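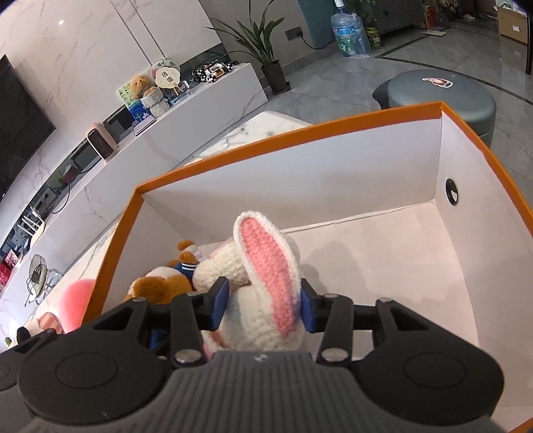 Fig. 7. Soft toys in the storage box, orange outside and white inside.

4. Storing soft toys in the Baldale box

This section explains how to put soft toys into the open cardboard box and how to keep them in good condition. Please read section 3 (Folding the box) before you begin.

4.1 Before you start

Put the box on a flat and dry table. Leave free space on the left and on the right side, so that you can lay the toys next to the box while you sort them.

CAUTION: Do not put the box near a space heater that is switched on. The cardboard and the toy filling can burn.

4.2 Filling the box

1. Take all toys out of the box and shake each one gently.
2. Check the seams, the eyes and the buttons. Put toys with a loose part aside for repair.
3. Place the fluffy toys first, for example a teddy bear. Lay the bear on its back or on its side. If it wears a collar, make the collar flat with your hand.
4. Place crocheted toys next, beside the bear or a little in front of it. Hold a crocheted bunny by the body. Do not pull it by one loop, the yarn can open and the loop becomes longer.
5. Let long ears stand up. An ear which is folded under a heavy toy keeps the fold for many days.
6. Put pompom balls and very small plush items in last. They go easily to the bottom and are then difficult to find.

Note: The round hole in the side wall must stay open. Do not press a toy against it.

Note: The box of this size is made for a load up to 400 g. If you have more toys, use a second box. Do not push them down.

4.3 Moving the box

1. Hold the box with two hands under the floor.
2. Do not lift it by the rim, also when it is only half full.
3. Put it down slowly on the table or on a low cabinet. Keep it away from the edge.

4.4 Cleaning

Wipe the orange outer walls with a dry cloth. For the white inner walls you may use a soft eraser. Water is not allowed on any side of the box.

For washing of crocheted toys, see page 81.

Text of this section: Mahlet Jemal. Checked by Ayantu Woldemariam, September 2022.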